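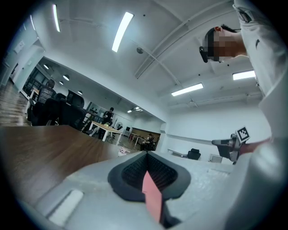 # Visiting Us on Open Day: Your Questions

**Where do I go when I get to Irgate?**
Come up to the Pokance office on the third floor and give your first name at the desk. We open at 10 in the morning, and you're welcome to wander in whenever it suits you (lunchtime gets crowded, just so you know!).

**Can I try the hand-held grippers myself?**
Yes, please do! Someone from the Mandano team will sit down with you at the table and let you get the feel of opening and closing one before you try picking anything up. Most people squeeze much too hard at first, and it passes.

**How many recordings do you have so far?**
We had 1031 when we printed the flyer and 1032 by the time it came back from the printer, which made us laugh. The goal is some 3000 by October.
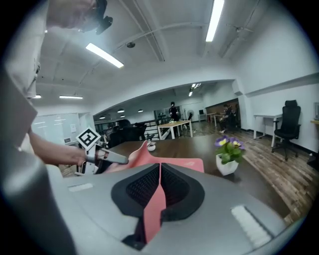 Strickland wrote in after the spring visit to say that two turns per person felt short, and could families have a longer slot? We'd love that too, so this time each group gets 20 minutes, and you can line up again as often as you like.

**Are children welcome?**
Very much so, from age eight up if they want to hold a gripper. Younger ones can watch from a grown-up's side.

**Is there parking?**
Behind the building, free after 5 p.m. The gate code is 1396.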